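Notebook, October, started 9.40, tea to hand

Front room again. Carried over from the last page: table still at the wrong height, flowers still in the wrong place, cables still everywhere. Kulsoom has written "see above" next to all three in green pen, which I take as encouragement.

Purpose of today, for anyone reading who wasn't told (Shabnam, this is you, you were on the phone): decide how the little square table gets laid for the Janjua showing. Janjua want a corner of a room that looks lived in. They have sent us 6 pages on what lived in means. Page 2 asks for "relaxed warmth". Page 4 asks that no object sit less than a hand's width from any other object. I have never lived in a room like that but I am willing to try.

Table first. It's the pale yellow one, square top. We had it against the wall to begin with and it looked like something waiting to be collected. Pulled out on to open floor it looks better, and you can get all the way round it, so it stays there. Both back legs now have felt under them. Front legs to follow when the felt is found. It was on the windowsill at 9.15 and I have seen nothing of it since.

Tray. Tried three. The Judel one in cork shed crumbs on to the tabletop every time it was moved. The round one from the kitchen is a nice tray but a round tray on a square table leaves four corners that want filling, and before long you are buying candles. Settled on the black square one. It is plain, it shows every fingerprint, and it makes the yellow look as if somebody chose it. Wipe before anyone arrives. Wipe again after I have wiped it.

Flowers. Orange roses with white and pale yellow daisies and a lot of ferny green, in the clear glass vase. Kulsoom wanted the grey jug. We had the discussion about the jug. The jug leans. The vase went at the far end of the table with the tray in front, nearest the person sitting down, and I think that order is right: the tray is what your hands go to, the flowers are for looking at over the top. With them the other way about, you reach through the fern for everything.

Water level wants to be lower than you think in clear glass. Mark it with a bit of tape on the back for Shabnam, who fills vases like baths.

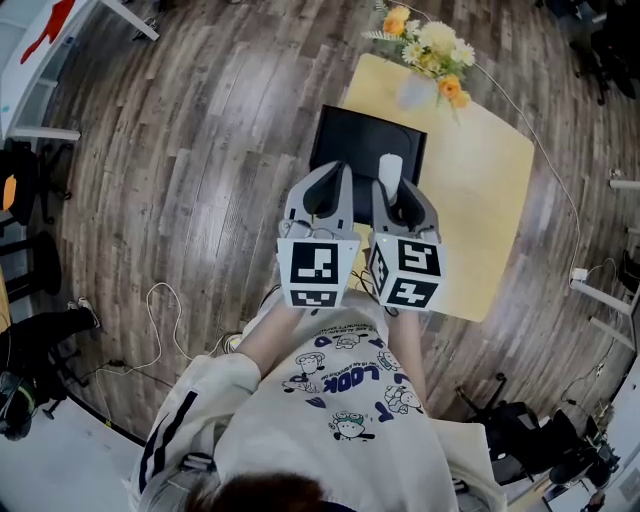

Tray near, vase far. Cables still to do.

Which brings me to the floor. I had been so pleased with the table that I hadn't looked down. There is a white cable running out from beyond the flowers, right across the boards and round to its adapter by the white shelf frame. On the other side there's another white one in a knot near the black power strip, and a dark one wandering off on its own business. Relaxed, certainly. I'm less sure about the warmth.

Things tried on the long white cable, in order:

10.25. Pushed it up against the skirting. Too short by a forearm. It sprang back.

10.40. Ran it under the table. Now it looks like the table is plugged in.

10.55. Rug. Kulsoom fetched the Ostar rug from upstairs and we put it over the lot. You could see the cable through it like a vein. Rug has gone back upstairs. It also hid the floor, and the wood look of the floor is half of why Janjua liked this room.

11.20. Sat down and ate a biscuit.

The sensible answer is to move the adapter to the far side of the shelf frame and bring the cable in behind, with clips. Kodness do a pack of 50 small white ones. I have ordered one pack. We will use nine and the rest will turn up in drawers until I retire.

The knot by the power strip is a separate matter. I spent a while on it and made it smaller but also tighter. Left it for somebody with fingernails. The strip itself can go up on the bottom shelf if we take the box files off, and the box files can go where the rug was, and so on round the building.

Heights, for the record, since last time we all remembered different ones. Rim of the vase to come no higher than the chin of whoever is seated. Kulsoom is to be the seated person for measuring. She is the shortest of us and says this is the first time it has been useful. Stems cut down once today, the roses more than the daisies. Don't cut again without asking, you can't put it back on.

Money. Shabnam has the Janjua budget at 2,950 for the whole corner, chair included. The chair is most of it. I haven't seen the chair. I have seen a drawing of the chair, and it has arms, and I'd like somebody to check whether the arms go under the table before it comes up the stairs and can't go down again.

To do

Front leg felt (find, then fit)
Clips, when they come
Adapter to far side of shelf frame
Knot: Shabnam
Box files off bottom shelf
Fresh fern the morning of, it droops before the roses do
Chair arms against underside of table. MEASURE BOTH

12.15. Kulsoom has just been through and moved the vase a thumb's width to the left. I moved it back. She has written "see above".

Felt located. It was in my pocket.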